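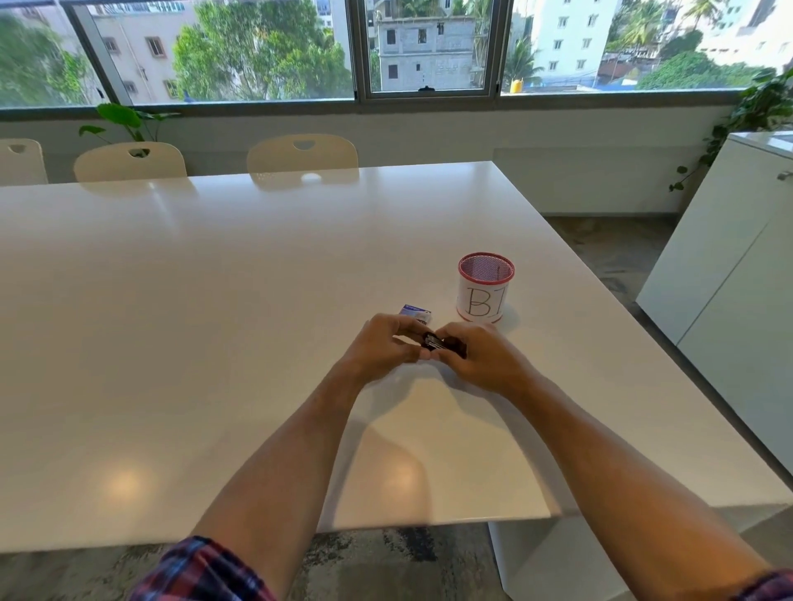

Cateser, parte 4: a tarefa do agrafador

O Cateser continua a ser dois braços de bancada com seis eixos cada, impressos em PETG na oficina partilhada, e um computador que aquece demais. A base e os ombros ficaram descritos na parte 3. Desta vez trato das pinças e da primeira tarefa bimanual a sério: pegar num agrafador, abri-lo, carregar e fechar.

Antes de mexer no código, decompus o movimento humano. Uma mão fixa o corpo, a outra faz o trabalho fino, e as duas trocam de papel mais vezes do que eu previa. No meu primeiro esquema o braço esquerdo era um simples torno. Não serve. Com o agrafador preso num só lado, a força de abertura roda o corpo dentro da pinça e perde-se a referência angular. Passei a modelar os dois braços como uma cadeia fechada enquanto ambos tocam no objecto, com controlo de impedância no direito e posição rígida no esquerdo - o inverso também funciona, mas oscila.

As pinças são o desenho Tawhiri, com duas alterações: dedos 4 mm mais compridos e almofadas de silicone coladas numa ranhura em cauda de andorinha. Ensaiei um par em vazio durante 2.000 ciclos de abertura e fecho. Ao ciclo 1.722 partiu-se um dente do pinhão direito. O substituto foi impresso com a camada na perpendicular e chegou ao fim do ensaio sem marcas.

Resultados com o agrafador: 214 tentativas, 158 concluídas. As falhas concentram-se na aproximação. O tampo branco brilhante devolve a luz das janelas e do tecto, e a segmentação por limiar toma os reflexos por contornos. Baixar a exposição ajuda de manhã e estraga tudo depois das 16h. Estou a testar um filtro polarizador.

O segundo objecto de ensaio é pior. Metal polido, estreito, com rasgos ao longo do comprimento e uma ponta articulada em ângulo. A estimativa de pose salta entre duas soluções sempre que a ponta muda de posição, e a almofada de silicone escorrega nas arestas.
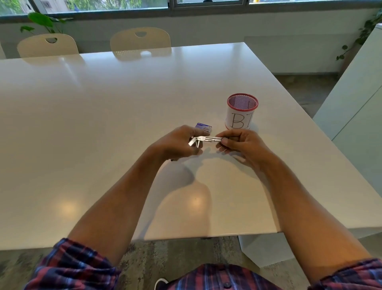

Pega a duas mãos: a esquerda na parte dobrada, a direita no corpo direito.

Para este objecto acrescentei um grau de liberdade ao modelo, com o eixo da articulação estimado em linha. A versão actual converge quando o ângulo inicial tem erro inferior a 15 graus. Acima disso, diverge em silêncio e o braço direito fecha no ar.

Próximo passo: trocar o controlador Brestura por um com leitura de corrente por eixo. O firmware está no repositório, ramo "boler". A parte 5 sai quando houver números.

Comentários (3)

Declan Pirihi
O pinhão partiu pela raiz do dente ou pela linha da camada?

Autor
Pela linha da camada, limpo.

rui_cnc
Experimenta vinil mate no tampo antes de gastares dinheiro no polarizador. No domingo fiz isso na minha bancada e o limiar ficou estável.

Este site utiliza cookies para estatísticas de visitas. Aceitar | Recusar

Contacto | Textos e ficheiros do autor, salvo indicação em contrário | Voltar ao topo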